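Rowena Dumlao @ Trunside
Aug 24, 2022

1/ We rewrote the rules for wrist-view episodes in the simulated kitchen set. Posting the short form, since Hiebert and Vondance both asked for it.

2/ Both fingertips stay in view for the whole episode. If a tip leaves the view, the episode is rejected. No partial credit, no trimming.

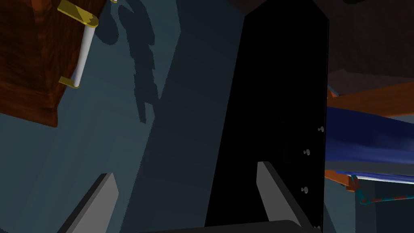 3/ Approach speed is capped at 40 mm/s once the gripper is within 9 cm of any surface. Above that distance the planner may do what it likes.

4/ Fingers open fully before the final approach. Opening during the approach was allowed under the old rules and accounted for 47 of the 395 rejects in the Nundwood batch.

5/ Center the target between the fingers before closing. The reviewer checks this on the wrist view only. Overhead views hide tilt.

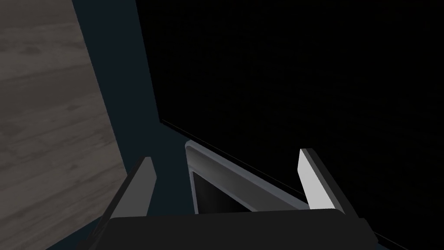 Fingers open, one on each side of the silver frame.

6/ Dark surfaces: do not raise the scene lighting to make review easier. Log the light settings with the seed and leave them alone.

7/ Contact with anything other than the target ends the episode. Label it "contact" and keep the file.

8/ Rules apply to new episodes from September. Older ones keep their old labels.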